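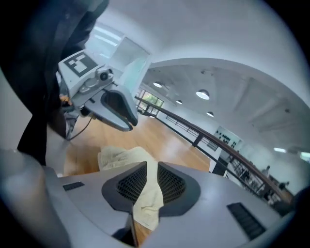 Jarlath Quinlan folds a bath towel in thirds along its length, then in half, then in half again, and he would like it known that the order matters. Fold the short way first, he says, and the two selvages end up on the outside of the stack, where they catch on the shelf above and pull the whole pile forward.

His linen room in Istton holds 294 towels when everything is back from the wash. The shelves are 40 centimeters deep, a common depth for closet shelving, and most of the trouble people have with towels at home comes from ignoring that number. A towel folded for looks will often come out deeper than the shelf. It hangs over the front, the door pushes it back in, and the fold opens.

The thirds method starts from the shelf. A bath towel 80 centimeters wide, folded in thirds, gives a strip just under 27 centimeters across. If the towel is 140 centimeters long, folding it in half twice brings it to 35. The finished block fits a 40-centimeter shelf with room behind it for air.

Thickness changes the arithmetic slightly. Terry cloth loses some length at each bend, as the outer layer has farther to travel than the inner one. On a heavy towel the last fold will sit short on one side. Quinlan corrects for this at the second fold by leaving the top layer a finger's width long.

Cream and white towels show the fault sooner than dark ones, because an uneven edge throws a visible shadow down the front of the stack. For the same reason they are the better color to practice on.

Where to fold is a matter of some dispute. A table at hip height is standard in commercial laundries. At home, many people use the bed, which is too soft: the mattress gives under the hand and the crease wanders. A bare wood floor is flat and firm, and it has enough room for a full-length towel, provided it has been swept. The cost is to the knees. Diệp, a small linen service in Ukevside, trains new folders on the floor for their first week and then moves them to tables.

Picking up the folded piece is where most of the work is lost. Gripped by its top layer, a towel sags from the middle and the lower layers slide out. Gripped by the folded edge, it holds together better. The best lift is from underneath with a flat hand. A towel pinched at the center will bunch, and it should be laid out again instead of patted into shape.

Stacks should go no higher than 48 centimeters. Past that height the bottom towels compress and the pile begins to lean. Place all the rounded folds toward the front, and load clean towels at the bottom so that the same few are not used every day.

Hand towels follow the same sequence with one fewer fold at the end. Washcloths are folded in quarters. Fitted sheets will be covered in the August issue, along with the Sirkimach shelf divider.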